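Jincombe releases hand-held gripper kit for recording household tasks

HIRNHOLM, 8 September 2024. Jincombe today put on general sale the Biltden, a paired set of hand-held grippers for recording two-handed work in the home. The set is meant for research groups and robot makers that need recordings of everyday jobs such as folding, sorting and putting away, and that do not wish to move a robot arm into every room where those jobs are done.

Each Biltden set holds 2 grippers, one for each hand, along with a charging base and a carry case. The operator closes the jaws with a trigger. Jaw opening, hand position and video are stored against a single clock, so that the left and right records line up without being matched by hand later. Each gripper weighs 532 grams with its battery fitted and runs for up to 4 hours between charges.

The first release covers soft goods. Cloth is hard to record well: it changes shape as it is lifted, it hides its own edges, and the two hands have to keep an even pull while they move apart. The jaw tips have been shaped to take hold of a single layer at a corner or hem.

Blue cloth handled over a bed with the grippers.
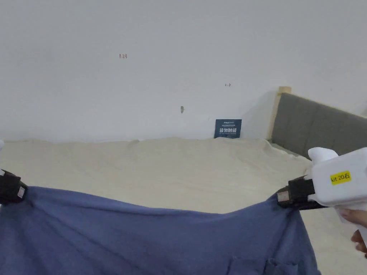
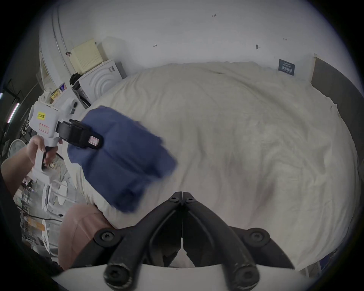 Jincombe tested the set in furnished rooms with ordinary lighting. Over the trial period operators completed some 942 recordings of garments and bed linen. Recordings in which a gripper lost its position fix were marked by the software and kept in a separate folder, where they can be checked or deleted.

"Most of the changes we made after January were to the trigger," said Maribel Huanca, product lead at Jincombe. "The early spring was too stiff for long sessions. Operators began to tire, and the jaw opening became less steady towards the end of the day. The production spring is lighter and the travel is shorter."

The desktop software is included in the price. It shows both video streams side by side, plots jaw opening against time and exports to common open formats. No account or network link is needed to record. Files stay on the operator's own computer unless they are moved elsewhere.

Chaimongkol, which will distribute the Biltden and handle repairs, will hold spare jaw tips, springs and batteries. Jaw tips can be changed with the key supplied and do not require the gripper to be sent back. A firmware update with support for a third, fixed camera is in preparation and will be free to existing owners.

The Biltden is available to order now from Jincombe and Chaimongkol. Loan sets can be arranged for universities.

Press contact: Mackenzie Desjardins, Jincombe press office, Hirnholm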